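Cleared out the shoe shelf by the back door on Wednesday. Took nearly 90 minutes, most of it matching pairs. Posting what I did in case anyone else has a shelf like ours.

Everything came off first. Boots on one side, sneakers on the other, summer shoes in the middle. Anything without a partner went in a Dotby bag until the end.

Rope soles are the ones I had to look up. Jute doesn't like water, so no hose and no washing machine. Dry brush along the braid, then a barely damp cloth on the canvas. Leave them on their side to air out.

I used to keep espadrilles flat at the bottom of the pile and the toes got crushed. Now they stand up in a row with paper in the toe. Takes less room too.

The shelf is an Arkton, 60 inches wide. It holds 7 pairs per level if you turn every other shoe around. Winter boots don't fit on it at all, so those went to the garage.

Two pairs of sandals are going in the donation box. The straps are fine, I just never wear them.

Espadrilles were the last thing I sorted. These are the plain kind, tan canvas on a braided sole. 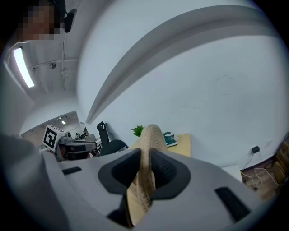 Beige espadrille, toe up.

Still have one gray sneaker with no match. If it doesn't show up by the end of July it's going out.

Next up is the coat closet.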